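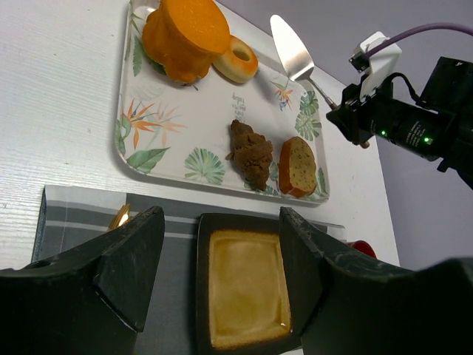 Segundo Aurora Quintela, a pergunta que mais ouviu na copa da Sarkano foi quem passaria a responder pelo prato mal servido, e só depois quem perderia o turno. A ordem das duas perguntas serve de ponto de partida a este capítulo.

# Capítulo 6. A célula de serviço e a redistribuição de tarefas

## 6.1 Delimitação do problema

Entende-se por *célula de serviço* o posto em que um ou mais braços robóticos transferem porções de uma travessa para pratos individuais, com utensílio acoplado à garra. A tarefa parece elementar, mas reúne três dificuldades: a geometria irregular dos alimentos, a fragilidade das massas e a variação da apresentação de um dia para outro. Um croissant, um donut e uma fatia de bolo exigem pontos de apoio e ângulos de entrada da lâmina distintos.

No refeitório da Sarkano, em Demance, a célula entrou em operação em abril e atende até 700 porções por jornada. Antes da instalação, o serviço de sobremesas ocupava 6 postos. O quadro de pessoal manteve-se; alterou-se o conteúdo dos postos.

## 6.2 Tarefas deslocadas

A análise do trabalho distingue a *tarefa suprimida*, a *tarefa deslocada* e a *tarefa criada*. O gesto de servir foi parcialmente suprimido. A disposição dos alimentos na travessa, antes livre, foi deslocada para o início do turno e passou a obedecer a uma distância mínima entre peças. A supervisão das transferências e o registro de falhas são tarefas criadas.
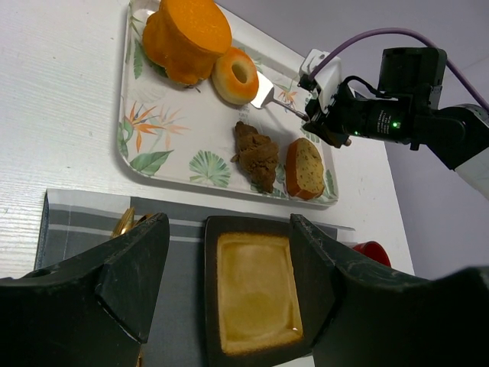

Para Renato Macapagal, o registro de falhas consome mais atenção do que o próprio serviço consumia, e a descrição de cargo não o menciona. A observação é recorrente em estudos de posto: o trabalho de vigilância tende a ficar fora da prescrição e, portanto, fora da remuneração.

No período analisado foram anotadas 379 intervenções manuais. A classificação adotada separa:

- correção de posição do alimento;
- troca ou limpeza do utensílio;
- interrupção por proximidade de pessoa.

A primeira categoria depende diretamente de quem arruma a travessa, o que cria entre 2 funções antes independentes uma relação de causa e efeito que a escala de turnos não previa.

## 6.3 Qualificação e autonomia

O operador da célula necessita de noções de calibração, de leitura de alarmes e de higiene de superfícies de contato. Conserva a autoridade de parar o equipamento, mas não a de modificar a sequência de movimentos, reservada à manutenção. A seção 6.4 examina os efeitos dessa restrição sobre o ritmo de trabalho.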